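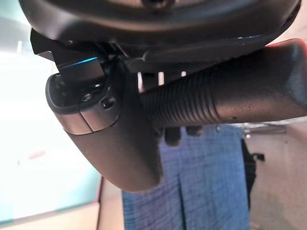

April, evening, kettle on

Dear diary, I promised you a proper entry after the practice day, and I have put on my slippers and moved the good lamp over, so a proper entry you shall have, even if my wrists are complaining and I keep stopping to rub them. I've been setting myself 1,000 words a night since the new year and mostly failing, but I think tonight I'll go sailing past it. There was a lot of wheelchair in today.

I took the early bus out to Cormier, the one that goes the long way by the river, and I ate half my sandwich before we'd even left Pilach (nerves, I suppose, I always get hungry when I'm nervous). Walter comes home at the end of the month if his hip keeps behaving, and the discharge lady said very kindly that a family member who has handled a chair beforehand makes the first week go easier. I told her I'd pushed two children and a great many shopping carts and she laughed, but she wrote down the address for me anyway, and I'm glad she did.

The practice room is a nice bright one. Pale gray tile on the floor, very easy on the wheels, a good deal easier than our front hall with that rug of my aunt's, and a white hospital bed along one side with the rail up. I stood and looked at that bed rather longer than I meant to. It's just a bed! But it looked so much like the one he's been in all these weeks that I had to go and be interested in the window for a minute.

Marlene Bergeron was teaching. She has a lovely slow way of talking, and she never once made me feel silly, although I gave her plenty of opportunity. She let me look the chair over first, before any pushing or folding, and I do like to look a thing over. It's a folding one with a black metal frame and a blue seat, soft and a bit wrinkled, like the knees of old jeans, and little rivets where the cloth goes around the tube. I'd imagined something stiff and shiny and hospital-ish, and it reminded me more than anything of the deck chairs we had at Grustenitz, the summer Walter burned the tops of his feet and had to wear my socks to dinner. I told Marlene about the socks. She said everybody tells her about deck chairs, but the socks were new.

So, the seat. The seat is the whole secret of the folding, and I had it completely wrong in my head. I'd thought you pushed the sides together, like closing a book, and I did push, with my whole weight behind it, and of course nothing moved except my glasses. What you do is put the brakes on, swing the footrests up out of the way, get hold of the seat cloth, and lift. Up it comes in the middle and the two sides draw in toward each other, and there is your chair, thin enough to go behind a door. I said "oh!" out loud. It's a very satisfying thing to feel the first time, the same sort of feeling as when a stuck drawer decides to be reasonable.

Getting it open again is the part to be careful with. You tip it a little toward you, so the far wheels come light, and then you press down on the two seat rails with your palms flat and your fingers turned in toward the cloth. Fingers IN, I have written it on the back of my hand and it hasn't washed off yet. If you curl them around the outside they can get caught between the rail and the frame, and Marlene has seen a blue thumbnail or two in her time. Mine are all their usual color, I'm pleased to report. My first few tries the cloth stayed saggy at the front and I had to go back and press again until the rails sat down properly where they belong. There's a sound to it when it's right. I'd know it now with my eyes shut.

I must have folded and opened it until lunch. My sleeves were pushed up past the elbow and I'd forgotten all about the window.

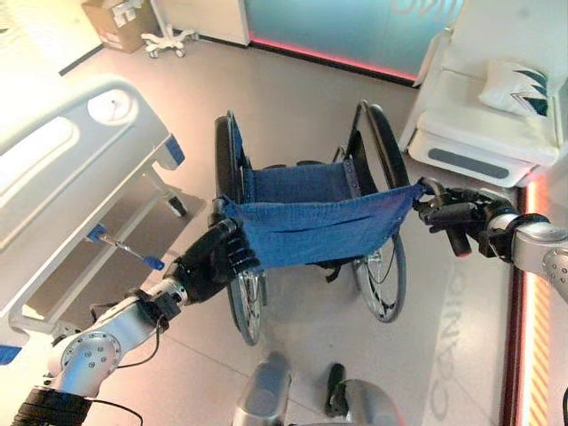
After lunch

The other half of the sandwich, and a cup of soup from the machine in the corridor, which called itself tomato. I sat with a gentleman whose wife is coming home too, and we compared doorways. He has measured every one in his house and carries the numbers in his shirt pocket. I felt rather behind, so that's tomorrow's job, with the tape measure from the sewing box. The bathroom worries me most. I have a feeling the chair will go in and I won't, or the other way about.

He'd also been pricing new chairs, and he told me he'd been quoted 2,714 for one with all the extras, from Trikon, and when he'd talked them down to the plain model it came to 1,914, cushion included. I nearly dropped my soup. Ours will be a borrowed one, thank goodness, for as long as Walter needs it, and they tell me he may be on a frame by summer. I didn't say so to the gentleman because I don't think his wife's is that kind of coming home. We talked about ramps after that.

Then back in for pushing and turning, and you would think pushing was the easy bit. I went at it like a shopping cart (I did warn the discharge lady) and took a corner much too fast, and Marlene, who had bravely sat down in the chair to be my passenger, said, "Your husband would be holding on to his hat about now." So I slowed down. You're meant to tell the person before you do anything. "I'm going to turn you now." "There's a bump coming." It felt peculiar to announce a bump to a woman who could see there wasn't one, but by the end I was chatting away quite naturally, and I can see how horrid it would be to get swung around without a word when you can't see who's behind you.

The handles are black and they stick out at the back at a height that suits me very well, though Marlene said tall people grumble about them. I found that if I hold them too tight my shoulders creep up around my ears, and then I get a headache, so I've made up my mind to hold them like a teacup. We'll see how that goes on the hill by the post office.

For a curb, going up, you come at it straight, tip the chair back with your foot on the little bar, get the front wheels up and then roll the big ones after. Going down, you turn around and go backward, slowly, with the big wheels first. I practiced on a flat board laid on the tiles and I was all right going up, but I did not care for backward. I kept wanting to look over both shoulders at once. Marlene had me do it with an empty chair until I stopped making the face.

The last thing was parking it by the bed, which is the thing I'd most wanted and also the thing I'd been putting off asking about. Close, at a bit of an angle, brakes on both sides, footrests up, rail down, and then wait. She was very firm about the waiting. Let him get his feet under him, let him say when. I'm a hurrier, as you know, and Walter is anything but, and forty years of marriage hasn't cured either of us, so I wrote "wait for W." in my notebook and put a box around it.

While she was seeing to the gentleman with the doorways I had a few minutes to myself with the chair, and I went around behind it and just looked. I'd been so busy with the seat that I hadn't paid any attention to the back, and it's the back I'll be seeing, isn't it? That, and the top of Walter's head. The same faded blue, with stitching across the middle and small rivets up in the corners. I thought I might make something to hang off the handles for his newspaper and his peppermints, out of the leftover curtain stuff perhaps, with a button. Nothing that would swing about and get in the spokes. There's the green stripe, or there's the plain, and he'd say the plain and secretly prefer the stripe.

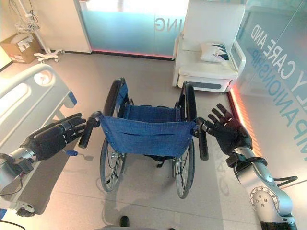 The chair from behind, with the bed on the left.

I got the late bus home and had a seat to myself, and I practiced "I'm going to turn you now" under my breath until a schoolgirl looked around at me. I rang the ward from the kitchen before I'd taken my coat off. Walter wanted to know whether I'd passed. I said there wasn't anything to pass, it's only a practice day, and he said well, had I crashed it? I told him about the corner. He laughed so much he had to hand the phone to the nurse, and she said it was the best noise she'd heard out of him all week.

Things to do, before I forget them. Measure the doorways. Roll up my aunt's rug and find somewhere for it to live (under the spare bed, if the suitcases will go on top of the wardrobe). Ask next door whether the trunk of their car is deep enough for a folded chair, and whether they'd mind me trying. Move the telephone table. Look out the curtain leftovers. Cut my nails, too, Marlene's suggestion, on account of the rails.

I'm to go back once more before he's home, and she says we'll do getting it in and out of a car, which I'm told is mostly knees. I have asked my knees and they're noncommittal.

The tea's gone cold while I've been writing. I'll make a fresh one and take it up with me, and the notebook as well, so I can go over the bit about the footrests again before I put out the light.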